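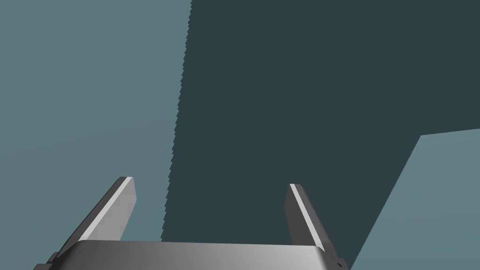 Sourdough hydration figures are usually quoted without the flour's own moisture content, and that omission explains a good part of the disagreement between recipes. I spent most of April working through this with two flours and one starter, and I am writing the results down before I lose the notebook.

Search this blog Go

Hydration in baker's percentage is water mass divided by flour mass. A dough with 2,000 g of flour and 1,400 g of water is at 70 percent. The flour in that calculation is treated as dry. It is not dry. Mine, stored in the hall cupboard, came out at 13 percent water by weight after drying a sample in a low oven until the mass stopped changing. The second bag, a stoneground wheat from the Mustarano mill, came out at 11. Two points looks small, but across 2,000 g it is 40 g of water, and at the wetter end of the range 40 g is enough to change how the dough holds its shape on the bench.

The starter is the second source of error. I keep mine at equal weights of flour and water, so half of whatever I add is water. Many recipes leave this out of the total. With 400 g of starter in the batch above, the flour goes to 2,200 g and the water to 1,600 g, and the real figure is 72.7 percent. Csenge Orbán, who taught me to bake, never computed any of this. She held back a cup of water and added it by feel, and her correction was generally closer than my arithmetic.

Method, for anyone who wants to repeat it. Weigh an oven-safe dish empty. Add 100 g of flour, spread thin. Dry at the lowest oven setting that stays above 212°F, weigh every half hour, and stop when two readings match. Let the dish cool with a lid on before each weighing — warm dishes make air currents and the scale reads light. My scale resolves to 1 g, so a single reading can be off by a full percentage point of the sample. I ran each flour 3 times and averaged.

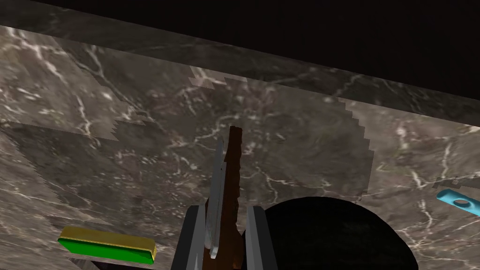
Veined marble, dark gray-brown.

Counter material matters less than people claim during mixing and more than they claim during shaping. Stone pulls heat out of the dough wherever the two touch. A batch shaped on stone at 6 a.m. in an unheated kitchen read 3 degrees cooler at the base than at the top, and the final proof ran long. On a wood board the difference was below what my probe can resolve. In summer I would take the stone. In April I used the board and got a more even crumb.

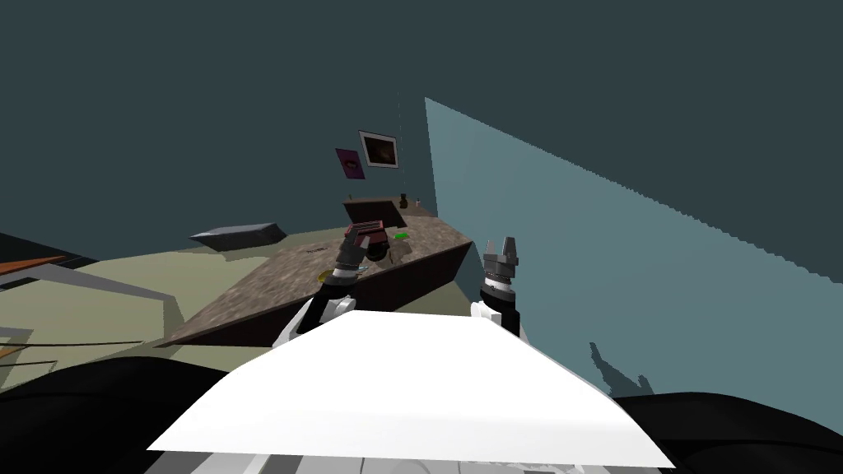 Norbert Hajdu
Writer and home baker

Back to the water. Once I corrected for flour moisture and starter, I set both flours to the same true hydration and baked them side by side. The Mustarano dough still felt stiffer. This is absorption, a separate property: bran takes up water slowly, and a stoneground flour has more of it. A 45-minute rest before adding salt closed most of the gap. A longer rest did nothing further that I could measure.

Lilla Rácz wrote to ask whether the correction is worth making for one loaf on the weekend. Probably not, if you always buy the same flour and keep it in the same place. The error is then constant and your hands have already absorbed it. It is worth making when you change mills, when a bag has been open through a damp month, or when you follow a recipe from a drier region than your own.

The spreadsheet has a column for each correction and a final column for true hydration. I still need to add rye, which dries more slowly and needs its own run. The rye is in the freezer at the moment, and I want it back at room temperature for a week before I weigh anything.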